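Notes from the export desk

Good morning from a very sticky office! I'm back at my desk after a week of trade meetings, and my notebook is full, so I'll try to get the useful parts down before they turn into scribble I can't read.

The big one for our members is the new export zone at Mahrous. The ground was cleared back in May, the access road is open, and the first plots have been handed over. When it's finished the zone will have 501 acres set aside for light manufacturing – clothing, household goods, toys, packaged food, that kind of thing. Heavy industry is going somewhere else, and I didn't get a straight answer on where.

I sat in on the open session for small exporters, which was packed (bring a folding chair next time, I certainly will). Nabila El Ouafi from the zone office took questions for almost two hours and didn't duck many of them. The one everybody wanted to ask was about the customs counter. Right now, if you ship out of Dredora, your paperwork goes to the capital and comes back whenever it comes back. Under the new setup a customs team will sit inside the zone and clear goods on the spot, 9 hours a day, Saturdays included. I asked if that meant from opening day. "From the first container," she said, and I wrote it down with the time next to it, so we'll see!

Rents are still a sore point. The published rate looks fine until you add the service charge, and the service charge looks fine until you find out it's billed in dollars. A couple of our smaller members told me they'd be better off staying where they are and trucking goods in. I don't think they're wrong, at least for the first year. If you want to run your own numbers, I have the rate sheet and can send it over.

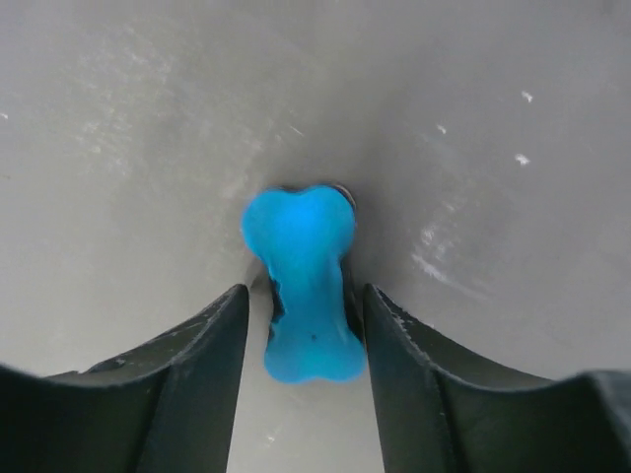 Tariff codes ate up most of my second day, and I came away with more questions than I went in with. The updated schedule has 806 lines that touch our members in one way or another, and some of the splits are so fine you want to scream. Pet goods are a good case. Take a little bright blue toy shaped like a bone. Is it a toy, a pet supply, or an article of whatever material it's made from? Those can be three separate lines with three separate rates, and the buyer's country may well pick a different one than we do. Plornik, who ship a lot of small novelty items, had a carton held for weeks over this very sort of thing. My advice is to ask for a written ruling before you send your first order, and to keep a copy with every shipment after that. Yes, it's slow. It's a lot faster than getting a pallet back.

Some of you asked about the shared warehouse. Sallusix has put in a bid to run it, and there are two others I'm not supposed to name. The decision was meant to come this month and now it's "soon," so don't sign anything that depends on it. What I can say is that the plan includes small bays you can rent by the week, which would be a huge help to anybody who only ships a few times a year.

We're also putting together a group visit to Mahrous for members who'd like to walk the plots and meet the zone staff. The bus holds around 3 dozen people and lunch is on us (sandwiches, don't get excited). Reply to this newsletter with your company name and how many of you are coming, and please tell me if you need a stop in Dredora on the way – the driver wants the route settled early.

One correction from the last issue: the shipping credit form goes to the export office on the second floor, the old finance desk has moved out of the building. Sorry to those of you who climbed all the way up to four.

Sent 19/08/2023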